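Community Help > Unions, Volunteering & Community Work

Can a union branch ask me to chair a meeting when I've only been a member for 3 months?

Asked by Fares Tarawneh

I joined the cleaners' branch at Nerkcombe in September, mostly because the woman who trained me kept leaving the form on my trolley. I went to one meeting, I brought biscuits, and I now find I'm on the sheet to chair the December one. Apparently bringing biscuits counts as ambition.

The branch has 119 members on paper and 27 of them turn up if there's heating. On the agenda is whether we back the hotel housekeepers at Favberg, who've had their paid travel time cut. People feel strongly. Two of the older members haven't spoken directly to each other since the last vote and communicate through the secretary, who sits between them looking tired.

My questions: is there normally a rule about how long you've been in before you can chair, and can I say no without being known for it until I retire? Also, if I do it, what do I do when everybody talks at once? I've read the rule book. It has four pages on the banner and one paragraph on chairing, and the paragraph says the chair shall keep order. 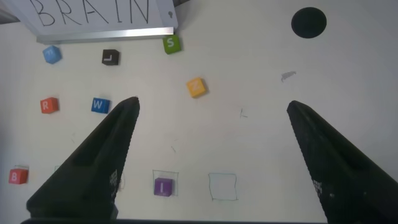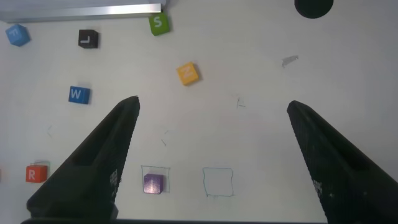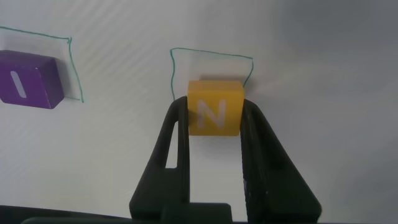
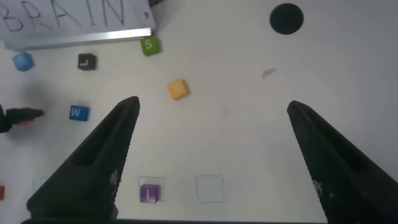 I should say I'm not against doing it. My mother was a shop steward in a cannery and could silence a lunch room by putting down her cup. I didn't inherit it. I work nights, so I'd be coming in on about four hours' sleep, and I'd like to know what I'm agreeing to before the secretary rings me back.

Answers

Rozália Deák
Marked as helpful

Check the branch rules again, but look under "officers" and not under "meetings". A lot of branches have a qualifying period for elected officers and nothing at all for someone chairing a single night. If it's silent, the meeting can usually pick whoever it likes, and it likes whoever hasn't thought of an excuse yet.

You can say no. Ring the secretary early and offer to do something else, minutes for instance, though be warned that minutes are a life sentence.

If you do it:

Get the agenda the day before and write a finishing time next to each item. Read the times out at the start so people have been told.

Keep a speakers' list on paper. Hand up, name down, and you call them in order. Anyone who hasn't spoken goes ahead of anyone who has. It does most of the work for you, and you can point at the list when somebody gets cross.

For the Favberg item, have the motion read out in full before anyone speaks. I once sat through 50 minutes of argument over a motion that both sides turned out to support. Then take a mover, a seconder, one against, and open it up.

Your two who don't speak: everything goes through the chair, so for one night they're both behaving perfectly. Enjoy it.

Don't vote unless your rules give the chair a vote. Some do, some only on a tie. Ask first.

Liam Hebden

Just do it mate. I chaired my second ever meeting at the Srour depot and only one person walked out and he had a bus to catch.

Suha Mansour

Agree with Rozália on nearly all of it, except I'd be careful about putting new speakers first every time. We tried that and the same few blokes started sending their mates up with notes.

Two things to add. Ask whether the branch needs a quorum, and what it is, before you open. We passed a very stirring resolution once and had to pass it again a month later with less stirring in it. And ask your regional organiser if there's a short course for new chairs. Mine was one evening, free, with sandwiches of unknown age, and it covered points of order, which will come up, because there is always one member who has been waiting all year to raise one.

As for the night shift, tell the secretary. If they want you in the chair they can put the big item first while you're still awake.

Comment from Fares Tarawneh

Thanks all. Looked under officers and it's a year for elected posts, nothing for a one-off. I've told him yes, with Favberg first on the agenda. He's asked if I'm bringing the biscuits.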